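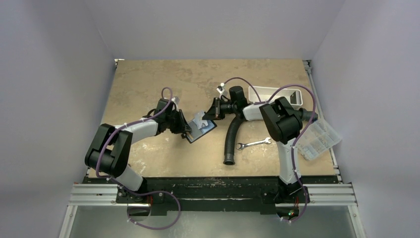

Been asked a few times how we got the allotment water sorted at Garndale, so a thread for anyone on a site with one tap and a long walk.

The site has 16 plots on a slope. The only mains tap is at the bottom by the gate. Plots at the top were carrying cans up all through June, and two people gave up their plots over it.

First thing we tried was a longer hose. Don't bother. The pressure drops off before you get halfway and everyone trips over it.

Olanrewaju Babalola on the top plot suggested catching rain off the shed roofs instead. Most of our sheds are small, but together they add up to a decent area. We had 5 sheds guttered by the end of the summer.

Guttering was second-hand. Check the brackets before you pay for any - ours were three different sizes and we had to buy new ones for the back row.

The tanks are the square 1,000 litre sort in metal cages. We have three, so 3,000 litres when they're full. Ask what was in them before. If the seller doesn't know, leave them.

Put the tanks on slabs, and get the slabs level first. A full one weighs a tonne and you won't be shifting it afterwards. Povilas Strazds spent a whole morning on ours with a spirit level and a bag of sand.

Cover them as well. Ours went green in a fortnight. Black plastic did the job, though old carpet would probably be fine.

Widad Nasrallah asked about watering salad from them. I use mains for anything eaten raw and tank water for everything else. Up to you.

Overflow goes into the ditch by the hedge. Check with whoever owns the ditch - we had to ask the farm next door, and they were fine about it.

Still to do: a proper tap on the top tank, and mesh over the downpipes to keep the leaves out. I cleared them again this morning and they were packed solid.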